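# Stop folding the soft stuff

April 27, 2021

Quick one, typed standing up, laundry still on the table.

I fold shirts. I fold sheets, badly. I will fold a dish towel in thirds if my mother is visiting. But sweatshirts, fleece throws, the gray jersey things everybody lives in now – no. Done. Two months of not folding them and my life is the same, only with more evenings in it.

The folding people will tell you it's about space. Prasert Sitthichai, who I shared a house with on Brorkden for years, used to say a folded drawer holds twice what a stuffed one does. Maybe. I never had twice the sweatshirts. I had one drawer and it shut either way.

Then they say wrinkles. OK. Wrinkles in what? Cotton poplin, sure, that stuff remembers everything. Linen, forget it. Fleece doesn't hold a crease worth talking about. You put it on, it hangs off you, you walk to the store. Who is checking?

What bugs me is the time. In February I kept a note on the fridge, minutes spent folding, all of it, whole household. 138 minutes by the end of the month, and a good chunk of that was fighting with soft things that don't want to be flat. You square up one corner and the other slides. You smooth the middle, it puffs back. Sleeves going wherever sleeves go. A shirt has seams and a collar, it tells you where to fold. A throw blanket tells you nothing.

Crisanto Navarro wrote me after my last rant to say folding calms him down. Fine! Fold, Crisanto. I'm not coming to your house. My complaint is with the idea that its a duty, that a heap of clean clothes is some kind of failing. The heap is clean. That was the job.

And look at how the stuff behaves. Take hold of it anywhere and the whole surface goes off in its own direction. 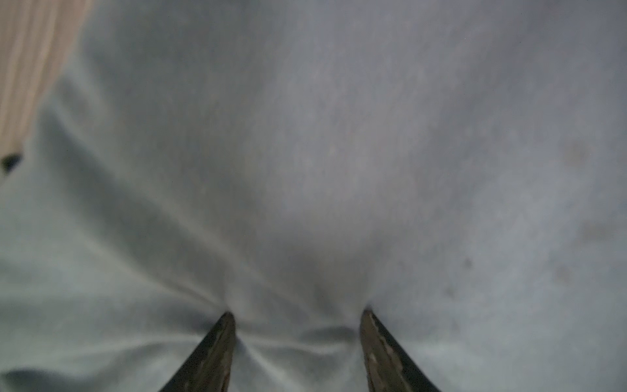
*Soft gray cloth, one pinch, creases fanning out from it.*

One pinch does that. Now multiply by every corner and edge of a blanket and tell me you're going to win.

So my system, if you want to call it that. Shirts folded or hung. Sheets rolled. Everything fuzzy goes in a basket, big one, by the bed, no lid. You reach in, you pull one out, you wear it. Guests get the hall closet, wich is still folded, I'm not an animal.

Dryer's buzzing. Going.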